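バッグの撥水って自分でかけ直してる人いますか

1 名前:ねぎま
通勤用に使ってる布のバッグ(ナイロンっぽいやつ、大きめ)が、最近まったく水をはじかなくなりました。買った当初は雨粒がころころ転がって気持ちよかったのに、この前の雨では肩から駅までの10分もしない距離で中の文庫本がふにゃっとなりました……。
店の人には「スプレーしとけばいいですよ」と軽く言われたんですが、スプレーって効きます? それとも洗ってから漬け込むタイプのほうがいいんでしょうか。ファスナー周りがどうなるのかも気になってます。

2 名前:roku_mame
スプレー派です。というか漬け込みは一度やって懲りました。
バッグって服と違って中に芯材とかスポンジとか入ってるじゃないですか。洗面台でじゃぶじゃぶやったら乾くまで四日かかって、最後ほんのり臭かったです。背面パッドの奥が乾かないんですよ。2月にやったのも悪かったと思うけど。

3 名前:坂の下の住人
>>2
それは乾かし方の問題じゃないかなあ。うちは漬け込み一択です。スプレーはどうしてもムラになるし、縫い目の内側まで入らないので、結局そこから染みてくる。
脱水は絶対に洗濯機でやらず、バスタオルで巻いて押す。そのあと口を全開にして逆さ吊り、扇風機を当てる。これで翌日の夜には乾いてますよ。

4 名前:ねぎま
さっそくありがとうございます!
意見が割れてますね(笑)
自分のは背中側にパッドが少し入ってます。薄いやつです。色は薄めの緑系なので、輪ジミも怖いです。

5 名前:ホウボウ
薄い色ならまず目立たないところで試して。底の裏とか、ポケットの内側とか。
私はベージュのトートに勢いよくスプレーして、近すぎたみたいで丸い跡がくっきり残りました。30センチ離せって缶に書いてあったのに読んでなかった(泣)
その後ぬるま湯で拭いたらだいぶ薄くなったけど、今も光の加減でわかります。

6 名前:とうもろこしのひげ
長文すみません。
バッグの修理をやってる友人のPhilomena Narteyさんに以前いろいろ教わったので書きますね。彼女はAddoという小さい工房にいて、持ち込みの鞄を毎日いじってる人です。

まず、水をはじかなくなったといっても、撥水剤が全部落ちたとは限らないそうです。手の脂とか排気ガスの汚れとかが表面に乗っていて、その上に水がべたっと広がっているだけのことがけっこうある。だから最初にやるのは撥水じゃなくて掃除。ぬるま湯に中性洗剤をほんの少し溶かして、固く絞ったタオルで全体を拭いて、そのあと水拭きを二回。洗剤が残ってると撥水剤がのらないので、ここはしつこいくらいでちょうどいいと言われました。

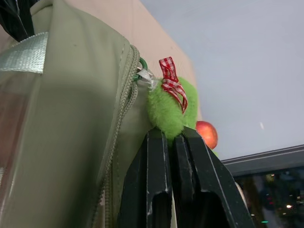 それから乾かして、熱です。ドライヤーの弱でいいので、手のひらで触って「あったかいな」くらいを保ちながら全体に当てていく。これだけで復活することもあります。私のはこれで半分くらい戻りました。肩のあたりと底だけはだめで、そこだけスプレーしました。
近づけすぎると生地がてかるので、そこは慎重に。合皮のパーツがある人はもっと離してください。

あと全然関係ないけど、中身を出したら底から飴が六個出てきました。いつの飴なんだ。

7 名前:坂の下の住人
>>6
熱の話は同意。ただ、バッグに家庭用ドライヤーの弱だと温度が足りないんじゃない? 私はアイロンの低温+あて布でやってます。平らな面だけですが。

8 名前:とうもろこしのひげ
>>7
アイロンは怖くないですか? ナイロンは溶けるって聞いてるので私はやらないです。Narteyさんも「人には勧めない」と言ってました。自分ではやってるらしいですけど。

9 名前:坂の下の住人
>>8
やってるんじゃん(笑)
まあ、自己責任で。洗濯表示が内側についてるバッグなら、それを見てからですね。アイロン不可のマークなら私もやりません。

10 名前:fathima_k
はじめまして。こういうの大好きなので混ぜてください。Fathima Karunaratneといいます、ふだんは自転車のスレにいます。
片道一時間の自転車通勤を雨でもやっているので、撥水にはかなりお金と時間を使いました……。

私の結論を先に言ってしまうと、撥水はがんばりすぎないで、中に防水の袋を入れるのが一番です。どんなに丁寧に加工しても、ファスナーと縫い目からは入ってきます。生地がいくら水をはじいても、入口が開いてたら同じなんですよね。

そのうえで使っているのはPrerkuraのスプレーで、300ミリリットル入りのやつ。大きめのバッグで一回に三分の一くらい使います。匂いはきついです。ベランダでやって、しばらく放置してます。Skornoraの漬け込みタイプも使ったことがあって、仕上がりはこっちのほうがきれいでした。でもパッド入りのバッグにはもうやらないかな。>>2さんと同じで、乾かないんです。

11 名前:ねぎま
>>10
防水の袋!! 考えてなかったです。スーパーの袋じゃだめですか?

12 名前:fathima_k
>>11
だめじゃないけどガサガサうるさいですよ(笑) 電車で本を出すたびに注目されます。
登山用の薄いスタッフバッグ、小さいのなら安いです。

13 名前:ひらがなのやま
スタッフバッグはほんとに便利だけど、通勤でいちいち袋の口を開け閉めするのが面倒で三日でやめた人間がここにいます。
私はレインカバー派。かぶせるだけ。見た目がもっさりするけど、雨の日に他人のバッグなんて見てないでしょ。

14 名前:roku_mame
>>13
レインカバーって背中側から濡れません? 肩ベルトを伝って水が降りてくるんですよね。うちのはいつも背面だけびしょびしょになります。

15 名前:ひらがなのやま
>>14
濡れる。でも本は無事。それでいい。

16 名前:ホウボウ
ファスナーの話が出てたので質問させてください。スプレーするときってファスナーにもかけていいんですか? 前にかけたら動きが渋くなった気がして。

17 名前:坂の下の住人
>>16
かけていいと思う。布テープの部分から染みるので、私はむしろ念入りにかけてます。
渋くなるのは乾ききる前に動かしてるからじゃないですか。

18 名前:とうもろこしのひげ
>>16
私は逆で、歯の部分はマスキングテープで隠してます。スプレーが乾いたあと白い粉みたいなのが歯に残って嫌だったので。テープをはがしてから、布のところだけ綿棒で塗る感じ。手間はかかるけど音楽でも聴きながらやればすぐです。
動きが渋くなったのは、ろうそくをちょっとこすりつけると直ることが多いです。色のついたろうそくはやめたほうがいいです(経験者)。

19 名前:ホウボウ
>>18
ろうそく! 仏壇のでやってみます。ありがとうございます。

20 名前:通りすがりの革靴
靴用のスプレーをバッグに流用してる人いません? Cosanceの靴用が573円で安かったので、気になってるんですが。

21 名前:fathima_k
>>20
成分によります。布OKと書いてあればいけますけど、靴用で革専用のものは布にかけるとベタつくことがあります。裏の表示を見てみてください。

22 名前:通りすがりの革靴
>>21
見たら「布・革両用」でした。買います。

23 名前:坂の下の住人
安いのは効きも短いよ。私は昔それで毎月かけ直すはめになって、最終的に高いのを買うのと変わらなかった。

24 名前:通りすがりの革靴
>>23
毎月やるの、わりと好きなんですよね。靴も毎週磨いてるので。

25 名前:坂の下の住人
>>24
なるほど、それなら合ってるかも。

26 名前:ねぎま
2026/02/06
スレ主です。遅くなりましたが、やってみた報告です!

ゆうべ帰ってから>>6さんのやり方で拭きました。タオルがびっくりするほど灰色になって、ちょっと落ち込みました。毎日これを背負ってたのか……。
水拭き二回のあと一晩干して、今朝ドライヤーの弱で全体をあたためました。それで霧吹きで水をかけてみたところ、前面はちゃんと玉になります! スプレーなしで! 底の角と肩ベルトの付け根はだめで、べったり染みました。

底と付け根は次の休みにスプレーしてみます。ポケットの内側で試してから、ですね。
あと袋も買います。スーパーの袋は家族にもうるさいと言われました。

27 名前:とうもろこしのひげ
>>26
おお、よかった! 角は生地がこすれて薄くなってることも多いので、スプレーしてもすぐ落ちるかもしれません。そこはもう、まめにやるしかないです。

28 名前:roku_mame
読んでたら自分のも拭きたくなってきた。漬け込みの四日間がトラウマなので拭くだけにします。

29 名前:ひらがなのやま
ところで文庫本のほうはどうなったんですか? ふにゃっとなったやつ。

30 名前:ねぎま
>>29
辞書にはさんで重しをしてます。波打ってますが読めます。犯人がわかる直前のページが二枚くっついていて、今それをはがすのが怖いです。

31 名前:ホウボウ
>>30
冷凍庫に入れるといいって聞いたことありますよ。ジップ袋に入れて一晩。やったことはないです。

32 名前:坂の下の住人
>>31
それは濡れてすぐの話じゃないかな。乾いてくっついたあとだと、薄いヘラで端からゆっくりやるしかないと思う。

33 名前:ねぎま
ヘラ、バターナイフでいけますかね。ちょっとやってきます。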